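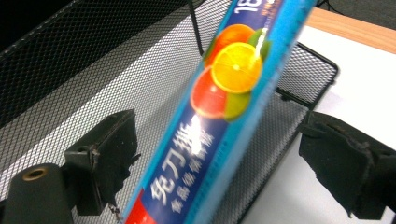
Hallo zusammen, ich ziehe im Mai um und will vorher den Vorratsschrank in der Küche endlich mottenfrei kriegen. Lebensmittelmotten, seit Wochen. Mehl, Haferflocken, Nüsse schon alles weggeschmissen. Was offen war, hatte ich immer nur mit Frischhaltefolie abgedeckt, so eine aus der blauen Packung mit der Zitronenscheibe drauf, weil ich dachte das reicht. Tut es wohl nicht. Jetzt die Frage: Reicht auswischen mit Essig, oder muss ich Schlupfwespen bestellen? Und wie krieg ich die Löcher von den Regalböden sauber, da sitzen doch die Larven drin oder? Schrank ist ein Ellero, Hochschrank, 2 Türen. Falls das wichtig ist.
Danke schonmal!

Rosângela Bragança
14. Februar 2019

Aled Rosser

Hatten wir auch. Essig allein bringt wenig, der vertreibt höchstens. Erst alles raus, wirklich alles, auch Tee und Gewürze und das Hundefutter falls vorhanden. Dann Staubsauger mit Fugendüse in jede Ritze, Beutel sofort raus in die Tonne draussen. Danach die Bohrlöcher mit dem Fön heiß machen, pro Loch ruhig eine Weile draufhalten – vorsichtig bei Folienfronten, die lösen sich sonst. Bei mir ist an einer Kante was hochgekommen, ärgerlich.

Schlupfwespen würd ich trotzdem nehmen. Kärtchen in den Schrank, alle paar Wochen neue, mehrere Lieferungen. Nicht nach der ersten aufhören, sonst geht das Ganze von vorne los. Pheromonfallen fangen nur die Männchen, die sind eher zum Gucken ob noch was fliegt.

Zur Folie: durch dünne Folie fressen sich die Larven durch, und am Rand schliesst die eh nie richtig. Schraubgläser mit Gummiring oder Bügelgläser. Neues Mehl vor dem Einräumen eine Woche ins Gefrierfach.

Und guck mal oben auf dem Schrank und hinter den Bildern, die verpuppen sich gern weit weg vom Futter. Bei uns saßen welche in der Gardinenleiste.

drultia_kueche

Lorbeerblätter reinlegen, hat meine Oma immer gemacht. Keine Motten gehabt

Vergara2425

Lorbeer hilft gegen Befall null, sorry. Sonst wie Aled schreibt. Schau dass du beim Umzug nix Angebrochenes mitnimmst, sonst hast du die in der neuen Wohnung gleich wieder. Auch Umzugskartons die in der Küche standen lieber weg damit.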